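3.2 Bedding and reported sleep onset

Households in Prurkmont and Blackburn returned 2172 usable diaries over the winter period. Of these, 1012 came from homes where a child under 10 slept in a separate bed. We limit this section to those homes, as the adult diaries used a different form and are treated in Section 4.

Parents recorded the type of sheet in use, the time the light went out and the time the child seemed to be asleep. Printed sheets were more common than plain ones in both towns. Many families also used the bed in the daytime as a place to sort, fold or play – a habit that the Gindach questionnaire did not ask about and that we added after the pilot. 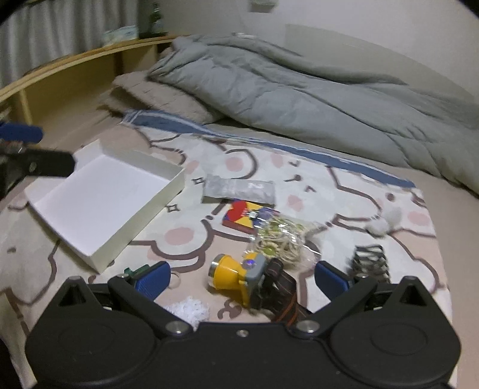

Figure 3. A patterned sheet in use, with an open white box and small items on the bed.

One parent in Blackburn wrote that the print made no difference at all, and that her son fell asleep late on any night when the bed had not been cleared before supper. Similar remarks appeared in the Prurkmont diaries, mostly next to entries for Friday.

We therefore coded daytime use as its own variable. Sheet type alone showed no clear link to sleep onset in either town. Daytime use did – though the effect was small and was weaker in homes that followed the Nutodport bedtime schedule.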